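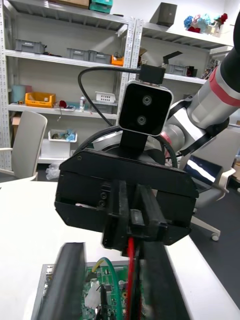 PILLVILLE, May. I'm so happy to finally share this one! Kula is launching the Emirura, our first folding tablet stand, and it goes on sale Monday in our web shop and at the Yensuk store downtown. It holds tablets from 7 to 13 inches, folds flat, and weighs 381 grams (yes, I put it on my kitchen scale).

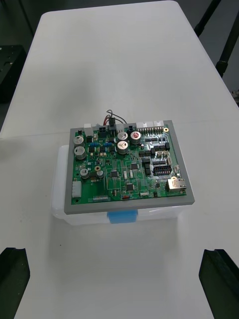

It comes in five colors, and I keep switching between the green and the sand. The price is $30, with 15 percent off for newsletter subscribers through the end of the month. Stores that want samples can write to our press desk, and please tell us which colors you'd like.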